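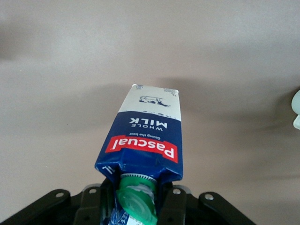

Why does the small batch sour faster than the big one, when both get the same starter?
The small jar reaches the set temperature much sooner, so the culture begins its work while the big pot is still warming up.

20/08/2018, notebook, culture bench, Brallville

I write this today with more detail than usual, as the colleagues from the morning group asked me what I changed in March and I could not find my own notes. So from now on everything goes in this book and no more on loose paper.

Yogurt run with the old starter (we call it Grube, after the farm where we got it) and the new freeze-dried one from Juvoseck. Same milk for both, whole, from one delivery. Heated to 85 degrees, held 10 minutes, cooled in the sink with cold water, stirring by hand. The cooling took longer than I like. The tap water is warm in August and we had no ice left in the freezer. Please, who takes the last ice, fill the trays again.

Inoculated at 43 degrees. Grube: two spoons per liter, as always. Juvoseck: one packet for the whole pot, as written on the paper. I mixed the packet first with a little cooled milk in a cup, because last time I threw the powder directly on the surface and it made lumps which did not go away.

Jars in the incubator, lids on but not tight. The big pot in the water bath. The shelf near the door is still colder than the upper shelf. I measured 39 there and 42 above. I had planned to put one jar of each starter on each shelf but I made a mistake and both Grube jars went up. So the comparison between shelves is valid only for Juvoseck. I will repeat it.

pH, small jars, upper shelf:
start 6.6 (both)
after 2 h: Grube 6.1, Juvoseck 6.4
after 4 h: Grube 4.9, Juvoseck 5.5
after 5 h: Grube 4.5, Juvoseck 4.9
after 6 h: Grube taken out already, Juvoseck 4.6

Big pot (Juvoseck) was at 5.2 after 6 h and I let it stay until 8 h, then 4.6. The meter was calibrated in the morning with the 4 and the 7 buffer. The 7 buffer is nearly finished and I don't trust the bottle very much, it has been open since March. New one is on the order list under number 142.

Texture. Grube is thick at the top and a bit grainy at the bottom, with some whey when I put the spoon in. Juvoseck is smoother, and it makes a rope when you lift the spoon. I don't like the rope but I know that others do. The jar from the door shelf was thin and I would not serve it. Taste: Grube is more sour, with the smell of green apple which we had also in spring. Juvoseck is mild, for me almost too mild. We should taste again tomorrow after a night in the cold, it is not fair to judge it fresh.

About the grainy bottom I have two ideas. One is that the cooling was uneven and the starter met milk which was still too hot at the bottom of the pot. The other is simply too much starter. In the old sheets from Jurnel (the blue folder, third divider) they used one spoon and a half and waited 16 minutes longer, and there is no remark about grains. I will try this on the next run and change nothing else.

The thermometer with the long probe shows one degree more than the short one in the same water. I do not know which one is right. Today I used the long one for everything, so at least the error is the same everywhere. Somebody should check them both in ice water, when we have ice.

Cost, as it was asked: the packets are on the invoice as item 1370, price per packet is written on the inside of the cupboard door. Grube costs us only the milk for feeding it, but you must feed it also on the weekend, and this was forgotten two times in July. I think that is why it was slow in the last runs. It is good again now.

Left for tomorrow:
taste all jars cold, door shelf jar also
drain half of the Grube pot portion through cloth and weigh the whey
feed Grube before noon
move the incubator a little from the wall, the fan is blowing against the tiles
wash the long probe properly, there was dry milk in the joint

Jars are in the fridge, second shelf, G and J written on the lids with the black pen. The one with a cross on the lid is from the door shelf.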